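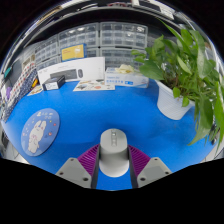

Why does the pointer freeze for a second or two and then jump across the screen?
Most often the wireless receiver is losing the signal. A busy processor can look the same, so check that the clock in the corner keeps ticking while the pointer is stuck. If the clock keeps going, look at the radio side first.

Ticket 1110
Site: Dimitriou, front office
Reported by: order desk
Priority: normal
Status: closed

Reported problem

Pointer stalls on the order desk PC, mainly in the afternoon. It sticks, then lands somewhere else when it comes back. Clicks made during the stall are either lost or all arrive together, which has put a few orders in the wrong column in Gralex. Typing is not affected. The order desk has already changed the battery and restarted the PC. They say it started in July, after the desks were moved to the window side.

First checks, by phone

Confirmed the keyboard is wired and the mouse is wireless with its own USB receiver. Asked them to open Notepad and type through the next stall. Letters kept appearing the whole time, so the PC itself was not hanging.

Processor load was low when it happened. Memory was fine. Gralex was open but sitting idle.

Had them close Gralex completely and work in the browser for an hour. Stalls continued. Gralex ruled out.

Had them set the pointer speed back to the middle and turn off "Enhance pointer precision." No change, and I didn't expect one, but the pointer had been set very fast and that made the jumps look worse.

Power settings

Device Manager, Universal Serial Bus controllers, USB Root Hub, Power Management tab. "Allow the computer to turn off this device to save power" was ticked on every hub. Unticked all of them. Also switched USB selective suspend to Disabled in the advanced power plan.

Result the next day: the pointer no longer goes dead after a lunch break, which the order desk had not mentioned before. Stalls during normal work are still there. So that was two faults, and this fixed the smaller one.

Surface and sensor

Asked for the sensor window to be cleaned with a dry cotton swab and for the mouse to be used on plain paper for a morning. Shiny or heavily patterned surfaces can make some optical sensors skip, but skipping usually shows up as small jitters and not a full stop. No difference on paper. Put everything back the way it was. 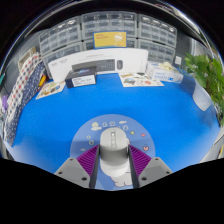 Site visit

Went over on Tuesday after lunch. Watched a stall within a few minutes of sitting down.

The receiver was in a rear USB port, on the back of a metal case, under the desk. Right beside it in the next port was a Lesumon backup drive on a USB 3 cable. The backup job starts at 1 p.m. and runs through most of the afternoon. USB 3 traffic puts out noise in the 2.4 GHz band, and that is the same band the mouse uses.

Paused the backup. Pointer smooth. Resumed it. Pointer stalled again inside a minute. Repeated this with the same result.

Pinged the office router during the stalls to see if Wi-Fi was suffering too. Slowest reply was 137 ms with the backup running and 23 ms with it paused. The PC is on Wi-Fi because the wall jack is on the old side of the room - that is a separate job and has its own ticket.

Fix applied

1. Moved the receiver to a short USB 2 extension lead and fixed it to the top of the desk, in clear line with the mouse.
2. Moved the backup drive to a port on the far side of the case and swapped its cable for a shielded one.
3. Changed the backup start to 7 p.m. Confirmed the PC is left on in the evening and will not go to sleep before the job finishes.
4. Updated the chipset driver while I was there. Not related as far as I know.

Ran the backup by hand for half an hour with the new layout. No stalls. Slowest ping 41 was not logged properly, so I have left it out of the report sheet.

Follow-up

Order desk called back later in the week. No stalls, no misplaced entries in Gralex. The evening backup finished each night with no errors in its log.

They asked whether Sturier, who supplied the desks, should be told. No need. The move put the PC under the desk and the drive beside the receiver, but the furniture is fine.

Left a spare extension lead in the order desk drawer.

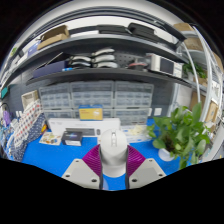
Do I need to buy a wired mouse to be sure this won't come back?
A wired mouse would get around radio noise altogether, but moving the receiver away from USB 3 devices is normally enough. Try the extension lead first and keep the receiver off the back of the case.

Closed. Reopen under the same number if the stalls return after the wall jack work.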